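Ticket 902: Heating comes on at 3 a.m., nobody asked it to
Status: closed, grudgingly
Product: Siltent room thermostat, Kastden boiler receiver
Site: upstairs office, Melnyk House

Reported fault
The heating starts at 3 a.m. and runs until the first person arrives and opens every window. The schedule on the thermostat says 7. The schedule in the app says 7. The boiler has its own views.

First reply from Siltent support
Have you tried turning it off and on again? Yes. Please confirm you have tried turning it off and on again. Confirmed, with more feeling.

Log, first week
Changed the batteries. The display became brighter and told the same lies more clearly.

Deleted the weekday schedule and typed it in again from scratch, which takes 11 button presses per day and one more if you want to weep. Heating came on at 3.

Took the thermostat off the wall and left it on my desk overnight with the heating set to off. Heating came on at 3. I found this oddly cheering, as it meant the thermostat was innocent and I could stop being rude to it. 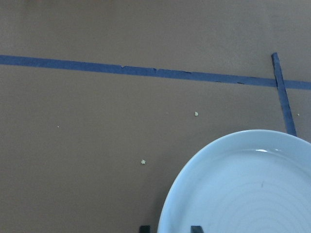
Support then asked for the error history from the receiver. You get this by holding the reset button for 20 seconds, but if you let go early it wipes the history. I let go early. Second attempt the next morning, after another tropical night: one entry, code 289. The manual lists codes up to 288.

Second reply from Siltent support
Code 289 is a Kastden matter. Please contact Kastden.

Reply from Kastden support
Code 289 is a Siltent matter. They did attach a nice leaflet about bleeding radiators.

Log, second week
Read the wiring sheet left behind by Skultico, who fitted the system in March. At the bottom, in very small writing: "frost timer left in circuit". There is a second timer. It lives behind the stationery cupboard, is older than the carpet, and was set to come on at 3 and go off at 9. Its clock was also wrong, but by exactly a day, so it made no difference.

Moved the cupboard. Switched the old timer to permanent off. Put the cupboard back, less straight than before.

Result
Heating came on at 7. Checked again for four more mornings, all 7. Code 289 has not come back. Neither firm has told me what it meant and I have stopped asking.

Still open
Skultico to remove the old timer properly and not just leave it sulking behind the envelopes. They have offered a visit between 8 and 6.

The app still shows the office at 31 degrees. It is 18 and I am wearing a coat. Raised as a separate ticket.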